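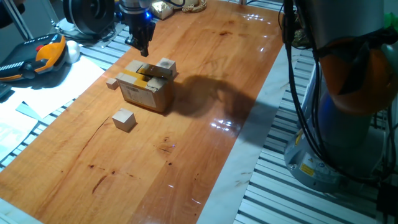 March, late evening

Council met at 7 and ran long. Koech read out the audit reply on the Pindura road money and said the mayor's office still hasn't sent the contract. 447 people signed the petition, so it goes on the April agenda. The mayor's man called it a stunt. Petrauskas walked out before the vote, which passed anyway. I spoke for two minutes and forgot my point on the bus fares. Home by 10. Need to call Andora ward tomorrow.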